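Trotora 715 Tabletop Pick Cell

Equipment > Small cells > Bakery and light goods

The Trotora 715 is a single-arm cell for moving light, soft items one at a time from an open table into a basket or tray. It is supplied with the Arniten soft gripper, an overhead camera, a control box and a matt white work surface.

What's in the crate
Arm with base plate and bolts
Arniten gripper, fitted, with one spare set of finger pads
Camera on Plirley post mount
Control box, mains lead and stop button
Calibration card
Printed quick guide

Payload, gripper fitted: 2 kg
Crated weight: 17 kg
Warranty: 3 years, finger pads excluded

Setting up
Bolt the base plate down before you lift the arm on to it. The arm should be parked clear of the table whenever the camera takes its background picture, otherwise the software treats the fingers as part of the surface and will refuse to pick near them.

Lay the calibration card flat in the middle of the table and run Calibrate from the front panel. Take the card away, then teach the basket. Any open basket or tray will do if the arm can get over the rim. It does not have to sit square to the table, but once it has been taught it must stay where it is — if it gets knocked, teach it again.

For the first run, put down one item well clear of the basket and set the speed to low. Rebecca Marras, who looks after our returns bench, suggests a plaited or ridged roll as a first item. Smooth white goods on a white table are harder for the camera to find, and a good many of the "faulty" cameras sent back to us come down to that.

Looking after it
Wipe the table with a damp cloth at the end of each shift and let it dry. Light scuffs don't matter. Crumbs can, and the software has a minimum size setting (Menu, Vision, Ignore below) which should be raised if the arm starts going for specks.

Wash the finger pads in warm water with a little washing-up liquid. Don't use solvent. Replace them when the ribs have worn flat or a pad has split. Each pad is held by a single screw, and the old and new styles can't be mixed on one gripper.

Clean the camera window with a dry lens cloth. If the post has been moved at all, calibrate again.

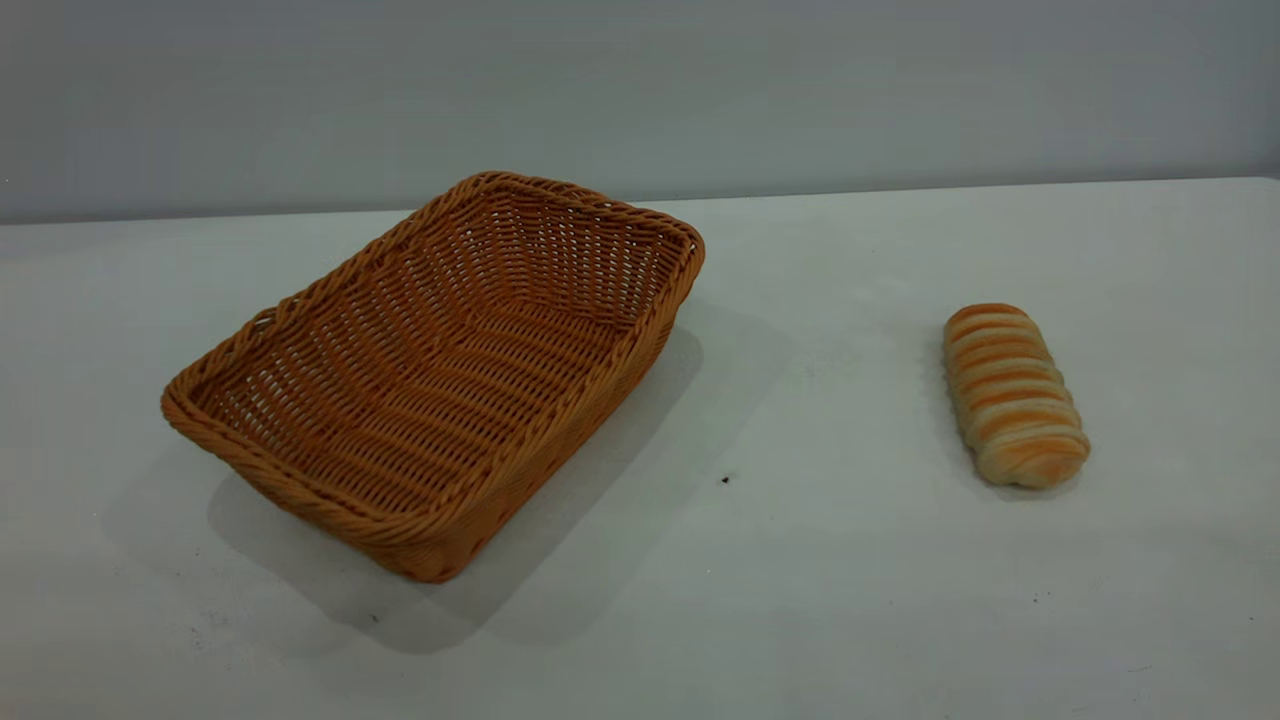 Woven baskets need a little more care when teaching. Set the release height above the highest point of the rim, and use the Marino liner if you are dropping anything with a loose crust. Liners and finger pads are listed under Spares.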